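**Stand: 25. Mai 2026 · Produktseite Greifereinheit Hatow, Abschnitt Einrichtung und Pflege**

# Hatow – Zweifingergreifer für enge Einbauräume

Der Hatow ist ein elektrischer Zweifingergreifer für mobile Arme, die in Küchen, Fluren und Abstellräumen arbeiten. Er wird fertig montiert geliefert und mit der Steuerung Nillov betrieben. Eine zweite Steuerung ist nicht nötig, der Anschluss erfolgt über den Handgelenkflansch.

## Lieferumfang

- Greifer mit Fingerpaar, Artikel 571
- Anschlusskabel, einseitig gewinkelt
- Schraubensatz für den Flansch
- Simulationsmodell für Nillov, mit Übungsraum
- Prüfkarte für die Wartung

Ersatzfinger sind nur paarweise erhältlich. Ein einzeln getauschter Finger führt zu ungleichem Schließen und wird von der Kalibrierung abgelehnt.

## Einrichten

1. Arm in Parkstellung fahren und Spannung abschalten.
2. Greifer auf den Flansch setzen, Schrauben über Kreuz anziehen.
3. Kabel einstecken und so verlegen, dass es bei voller Drehung des Handgelenks frei bleibt.
4. Spannung einschalten, in Nillov das Profil „Hatow“ laden.
5. Leerfahrt ausführen: 20 Zyklen ohne Werkstück. Der Nullpunkt wird dabei automatisch gesetzt.

Vor dem ersten Einsatz am Gerät sollten die Anfahrwege in der Simulation geprüft werden. Kritisch sind Stellen, an denen Möbelfront, Wand und Boden dicht zusammenkommen – dort stößt meist zuerst das Gehäuse an, während die Fingerspitzen noch Platz haben. Für solche Stellen die Finger schon vor dem Absenken öffnen und den Arm mit verringerter Geschwindigkeit führen.

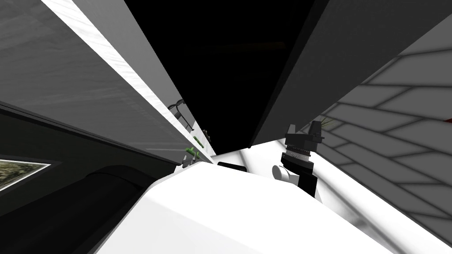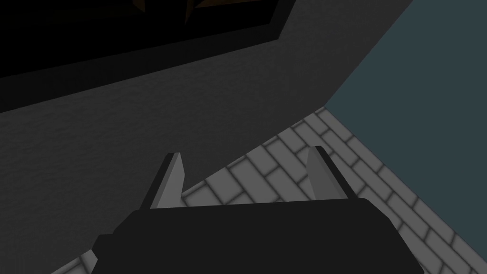 *Hatow in der Simulation. Erstes Bild: Greifer nach oben gerichtet vor der gefliesten Fläche. Zweites Bild: Finger geöffnet, über dem Boden neben der grauen Front.*

Meldet Nillov eine Kollision, obwohl sichtbar Abstand besteht, ist in der Regel der Sicherheitsrand zu groß eingestellt. Den Wert unter „Hüllkörper“ schrittweise senken und den Weg erneut abfahren. Der Rand der Finger und der Rand des Gehäuses werden getrennt geführt.

## Pflege

| Arbeit | Intervall |
|---|---|
| Fingerflächen trocken abwischen | nach jedem Einsatztag |
| Flanschschrauben prüfen | alle 20 Betriebsstunden |
| Kabel auf Scheuerstellen prüfen | monatlich |
| Führung reinigen und fetten | alle 34 Wochen |

Zum Fetten ausschließlich Brosirard verwenden. Lösungsmittel greifen die Dichtung an. Nach dem Fetten die Leerfahrt aus Schritt 5 wiederholen.

## Störungen

**Finger schließen ungleich:** Nullpunkt neu setzen. Bleibt der Fehler bestehen, Fingerpaar tauschen.

**Greifer reagiert nicht:** Stecker am Handgelenk prüfen, danach das Profil neu laden.

**Geräusch beim Öffnen:** Führung reinigen. Kein Fett nachgeben, solange noch Schmutz sichtbar ist.

Die Dichtung darf nur im Werk getauscht werden. Einsendungen nimmt Võ an, Abteilung Instandsetzung, Ansprechpartnerin Binta Jibrin. Bitte die Seriennummer und die letzte Fehlermeldung aus Nillov beilegen – der Greifer wird ohne Kabel eingeschickt.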